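Notes from the open day at the Diltau pumping station, December

We got to Diltau just before ten, which was early enough to park by the gate. The station sits at the bottom of the village and still lifts water up to Fukarmont through the old iron main. It opens to visitors twice a year and entry is free, though there is a box by the door.

## The engine hall

Sandra Sugden took our group round. She worked at the station before it went over to electric pumps and knows it well. There are 2 pumps in the hall, both made by Koubek, and only one runs at a time. The duty pump was running while we were there, so she had to shout. The brass plate on the older one gives its number as 3344.

The steam engine it replaced was scrapped, but the bed is still in the floor and you can stand in it. Itziar Lorente asked about the crack in the north wall. It is old, and has been measured every spring without any change.

## The filter beds and the climb

The filter beds are outside, down a flight of wet steps. One had been drained for cleaning, so we could see the sand and the gravel under it. Ostap Hordiienko explained how the top layer is scraped off by hand and washed. He had a jar of the scrapings to pass round, and it smelled like a pond.

After that came the walk up to the covered reservoir, around 300 steps from the road. The path is steep and there is no rail on the upper half. At the top there is a grass mound, a locked hatch and a good view towards Hekport.
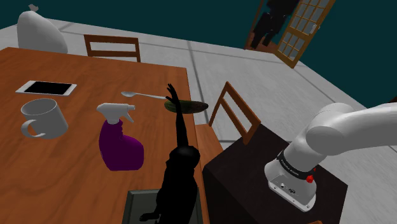
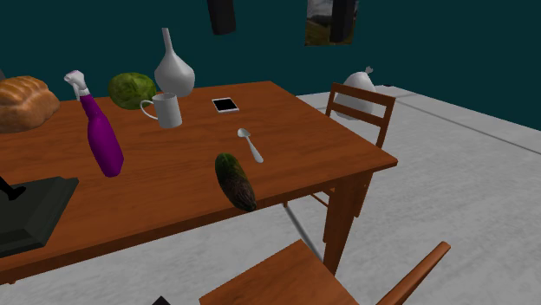
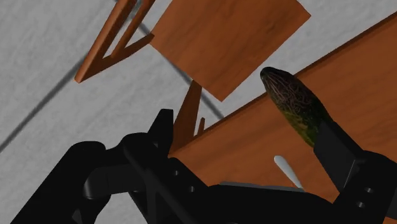
We came down by the lane, which takes longer but is easier on the knees. Pylyp Tkachenko was giving a short talk on the village standpipes at two o'clock, with old maps of the pipe runs. It was worth staying for. Three of the standpipes are still in place, and the one by the chapel works.

The next open day is in spring. Wear boots, and bring a torch if you want to look down into the wet well.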